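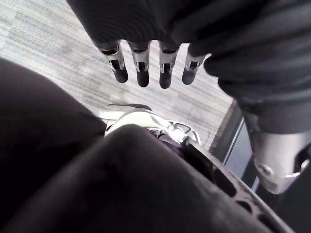
Opportunities / Growers and Land

Call for growers: Drutby small farm trial, second intake

Folance is looking for 20 growers to take part in a two-season trial of small-plot vegetable production on the old Drutby pasture. Applications opened in August 2023 and close when the plots are filled.

Please read the whole notice before you write to us. Most people who dropped out of the first intake told us they had skimmed it.

You have probably seen calls like this before. They tend to promise that local food will feed the county, revive Main Street and pay off your truck. We have no evidence for any of that. The first intake grew a decent amount of squash, onions and kale, sold most of it, and in several cases lost money doing so. We want to find out if a second group, with better water and fewer speeches, can do any better. It may not.

What you get

A plot on a two-season license, with no rent in the first season. Shared use of the wash shed and the walk-in cooler. A starting grant of $800, paid in 2 parts, the second part after your fall records come in. Compost from the MacKinnon yard, delivered to the gate. Getting it from the gate to your rows is up to you, and the track is bad after rain.

What you don't get

A wage. A house. A guaranteed buyer. The Dastell market has offered our growers a shared table through October, and we are grateful for it, but a table is only a table. Two restaurants have said nice things about buying from the trial. Neither has signed anything, so please leave them out of your budget.

What we ask

Six hours a week on your plot at the very least, and a good deal more in spring. Written records of what you planted, what you picked, what you sold and what you threw out. We care most about that last one. The last group's harvest figures looked wonderful until somebody asked how much of it had gone to the compost pile.

You also need to come to a monthly growers' meeting. It runs an hour and starts on time.

Who should apply

You should have grown food for sale for at least one season, or worked on a farm for two. A home garden is a fine thing but it won't count toward this. We don't require a degree, a certificate or a business plan with charts in it. We would much rather see a page of honest numbers, including the bad ones.

Couples and small groups may share a plot, with one name on the license. If your plan depends on a crop that sells for ten times the price of lettuce – we get several of these every year – tell us who is buying it now and what they pay.

How to apply

Send a letter of no more than 2 pages to Fletcher Tautahi at the Folance office. Say what you would grow, where you would sell it and what you would do if it didn't sell. Add one reference from a person who has seen you work outdoors.

We will answer every letter, usually within 6 weeks. Those on the short list will be invited to walk the site before signing. Bring boots and look hard at the drainage on the lower plots – we think it is fixed, but we thought so last year too.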